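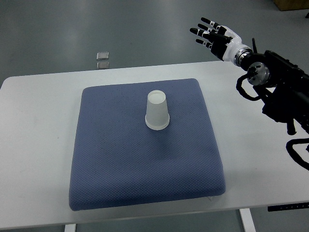
The wrist cable goes first, Theda Sperling told me before I had my notebook open, and everybody blames the fingers. She keeps the Talano cell running at Arnomitz. Has done for 3 years.

Her morning starts with the loops. "Move the arm by hand, power off, and watch the cable. If it pulls tight anywhere you fix that before you do anything else."

Then the bolts at the flange. Then the hand, opened and closed, one finger at a time – she listens more than she looks. A dry joint clicks, she says. Grease, a tiny bit, wipe off the rest.

After that a paper cup, upside down on a cushion. "I like a cup. Squeeze too hard and you know right away." The cushion gives a little so a bad height setting doesnt cost her a finger. The last one came from Cuesta and took most of June to arrive.

Force limit is at 213 on the controller now. It was 352 when she took over. "Way too high. We were crushing everthing."

She resets the zero every 600 cycles, writes it in a paper log. Why paper? "The laptop moves around. The log stays on its hook."

Next job is a new thumb joint, the old one has play in it. Tastmont wants the cell back the same afternoon. She shrugged – "They can want."

Search this site Go

Contact us | © Arnomitz | Back to top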